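Feb 17, 2022

Resside lab, evening slot. Kwok-wai had the key and had already homed the arm when I got in. Joint four still gives the soft click on the way past its zero. We logged it last week as a cable tie touching the cover, and I moved the tie, and it still clicks. Left alone for now as it doesn't show in the joint error.

Plan for the session was to finish the hand-eye calibration, re-run the grasp set on soft items, and get the recorder to stop dropping frames. Managed the first, most of the second, and part of the third.

Calibration. The old transform was taken before the bracket was swapped, so every grasp made with it has been landing to one side. I had been correcting for this in the planner with a constant, and Kwok-wai found the constant and was fairly short with me about it. Fair. It has been taken out. We clamped the board, moved the arm through the poses by hand, and solved again. First solve was poor. Two of the poses had the board almost square on to the lens and they pull the rotation about. Dropped those, added three with more tilt, solved again, and the residual came down to a level I am willing to write in the report. The new transform is saved under the module name with today's date, and the old one is in the archive folder in case anyone wants to repeat the earlier plots.

I should note that the lens is the wide one and the distortion near the corners is still not modelled well. If the target is low in view, where the fingers are, the projected point drifts. It matters because low in view is exactly where the target ends up in the last part of the approach. Options are a better distortion model, or stop using the image once the fingers get near and finish on dead reckoning. Kwok-wai wants the second. I want to try the first over a weekend and then probably do the second.

Gripper. It is the Drotell with the standard fingers. The opening command is given in counts, from zero to 2,000, and the manual says this maps linearly to width. It doesn't quite. I measured it with the callipers at both ends and at points between, and the middle of the range runs narrow. I put a small lookup table in the driver. For the soft items the setting that worked best was 1,629 on approach, which leaves enough clearance to come down either side of a fold without catching it, and still closes before the item has time to shift. Wider than that and the outer edge of the finger brushes whatever is next to the item. Narrower and you push the fabric down instead of straddling it.

Grasp set. Same protocol as before: item placed by one person, looked away from by the other, run started from the home pose, no touching the controls until the arm is back at home or has faulted. We did 90 attempts in all. 55 were good lifts, judged by the item being held through the full move and over the tray at the end. The rest I sorted by cause afterwards from the log:

Fingers closed on nothing, target point too high.
Fingers closed on one layer only, item slipped out during the move.
Contact with a side surface on the way down, torque limit hit, arm stopped.
Planner refused, no path found.

The first kind was mostly before we redid the calibration, so I want to split the table at that point and report the two halves apart. Putting them together would make the method look worse than it is, and leaving the early ones out would be worse still. Kwok-wai agreed but asked that the split be decided in writing now, before I look at the second half on its own. So: the split is at the calibration, written here, initialled on the sheet.

Third kind is the one I don't understand yet. The collision model has the fingers as simple boxes and the boxes are generous, so by rights we should stop well short. My guess is that the tool frame and the box frame disagree by the thickness of the mounting plate. I'll check the file in the morning. If it is that, it has been wrong since May, when we first put the plate on, and some of the autumn results have the same error in them. Not looking forward to that conversation with Fu, though they said from the beginning that nobody on the team was checking the frames against each other, which was true.

Items near a wall or a corner are a separate matter. Approach straight down and one finger has nowhere to go. Approach along the wall and the wrist is near its limit. We tried turning the gripper so that the line between the fingers ran along the wall and that helped in the runs where the item was a bit clear of the surface. Where it was right up against it, turning made little difference. I think the proper answer is a short push to bring the item out first, but that is a new skill with its own failures and we have the Tronmont entry form to fill in with what we have, not with what we would like.

Tronmont. The rules came round again with a change to section five. Entries must now run from a single start command, with no operator input between items. We had been pressing a key between items to confirm the tray was clear. It can be done in software with a check on the tray region, and Kwok-wai has taken that on. The form also wants a one-page method summary and a list of bought-in parts. I have the list. The method summary exists as two pages and I can't see which half to lose. Probably the paragraph on lighting.

On lighting: shade on the pale surfaces confuses the segmentation more than strong colour does. A saturated item is found every time. A grey one on something grey is found when it feels like it. I had put this down to the threshold, but moving the threshold just moves which ones are missed. The depth channel ought to help and in the far range it does. Close in, it is below the minimum distance and returns rubbish, so the last part of each approach is on colour alone.

Recorder. Frames were being dropped when the joint log and the image stream were written to the same drive. I put them on separate drives and the gaps mostly went. There is still one at the start of each run, about where the controller does its own self check, and I can see the processor load go up there. I could delay the start of recording until after the check. It's a cheap fix and I don't like it, as the first second is useful when something goes wrong on start-up. Will ask at the next meeting what others have done.

Housekeeping. Emergency stop tested at the start and again after the calibration. The left-hand bench socket is loose, I have put tape on it and told the office. The spare finger screws are in the small drawer, not in the toolbox. Please can whoever takes the long hex key put it back in the rack.

To do before the next slot: check the mounting plate offset, split the results table, cut the method summary, ask for the fabric samples back, and copy the run logs off the lab machine before the disc fills again.

Wrote the last of this on the stairs while Kwok-wai locked up. He thinks the tray check will take him one evening. I said two. We didn't bet on it, but I have put it in the plan as two. Logs copied to the shared folder, wrist camera stills in the same place with the run numbers in the names, and the one I have been going back to for the corner problem is on the next line so that I can find it again.

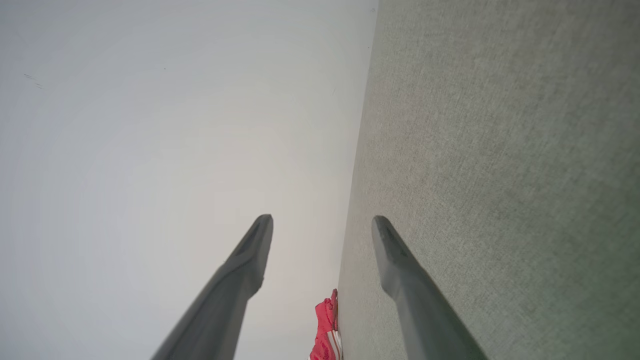
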